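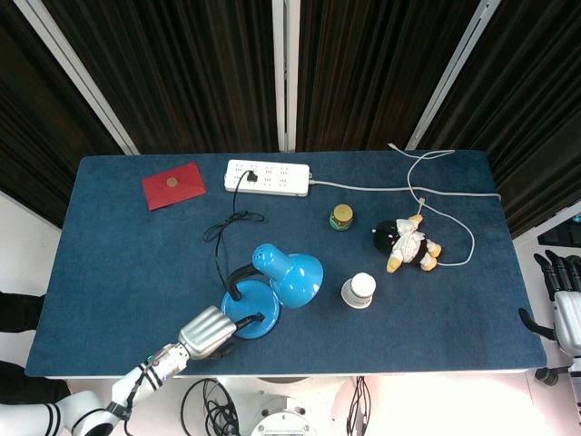
Coil whine

Coil whine is the high, thin buzzing or chirping you sometimes get out of a graphics card, a power supply or even a laptop charger. I keep this entry in my hardware glossary because it's the thing readers write to me about most, usually a day after unboxing something expensive.

What it is

Inside a graphics card there are small coils of wire (inductors, if you want the proper word) that help smooth out the power going to the chip. When current through them changes very quickly, the magnetic field tugs on the wire and the core, and they vibrate a tiny bit. If that vibration lands in the range your ears can pick up, you hear it. Fans make a whoosh or a rattle. Coil whine is more like a mosquito with a grudge, and the pitch often moves with whatever is on the screen.

The name is a bit loose. Some ceramic capacitors can sing too, and most of us lump that in under the same heading. I do it myself and I'm not going to stop now.

When you hear it

Game menus are the classic spot! A simple menu with no frame limit can run at 2000 frames per second on a fast card, and that's when the squealing starts. Loading screens do it as well, and so do some benchmarks. My old Giria card was silent in every game I owned and screamed at the title screen of one racing game, every single time, all through December.

Is it harmful?

Generally no. The noise by itself isn't a sign that the card is dying, and plenty of noisy cards run for years. A burning smell, crashes or a loud pop are a different matter - switch the PC off and get it looked at. Makers vary a lot on whether they'll swap a card for noise alone. Jurkmont took mine back without any fuss, while Wei told me it was within normal limits, so read the warranty page before you buy if you're sensitive to this stuff.

What you can try

Cap your frame rate first. It's free, it takes a minute, and it's the fix I've had the most luck with. Either turn on V-Sync or set a limit in the driver a little under your monitor's refresh rate.

Undervolting can help too, as the card pulls less power for nearly the same speed. Go down in small steps and test each one in a game you know well.

Swapping the power supply is hit or miss. I tried 2 units with the same card, and the Flurau made it quieter but didn't get rid of it. I wouldn't buy a new one just for this (borrow one if you can).

Some people swear that a noisy card settles down after a few weeks of heavy use. I ran one hard for 6 nights and heard no change at all, which proves very little, I know.

A case with padded side panels takes the edge off, and so does moving the tower from the desk to the floor. Headphones work as well, obviously.

See also: frame limiter, fan curve, undervolting, V-Sync

Last edited 4/17/25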